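### 4.3 Checking the simulated gripper before a run

Do this in the Potard simulator before Gondlow, our household cell, goes anywhere near a saved task. It takes 11 minutes, or an afternoon if you skip step 1.

1. Load the cell and set the physics rate to 667 Hz. The default is lower and makes the fingers behave like wet celery.
2. Open the wrist view and send the close command. Look for the two fingers standing parallel. A narrow dark gap between them is normal at this setting, so leave the offset alone.
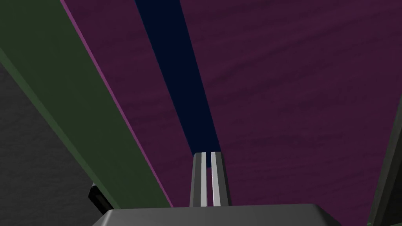 3. Send the open command. Both fingers should move by the same amount. If one sulks, reload the joint file and repeat step 2.
4. Turn the wrist towards open space and compare your view with the one under the note. You want the fingers well apart and the palm housing across the bottom. Judge the spread by the dark space between the fingers and ignore the furniture, however charming.

> **Note:** The wrist view tilts with the wrist. Level floors are for people with necks.

> **Caution:** Never correct a crooked finger by editing the palm. Trarkoria support has a form for this, number 3936, and it is long. 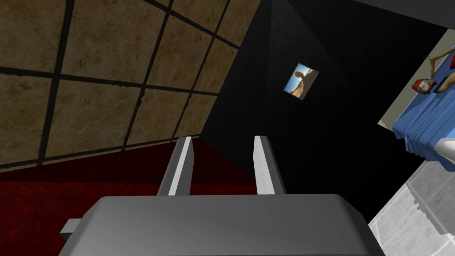

Oh writes that on their copy the spread looked right in the wrist view but the joint panel still read closed, and that restarting the panel alone cured it. Please try that before reloading the whole cell.

5. Save the joint file under a new name. Error 561 means you have tried to overwrite the original, which is locked for reasons that will be familiar to anyone who was here last January.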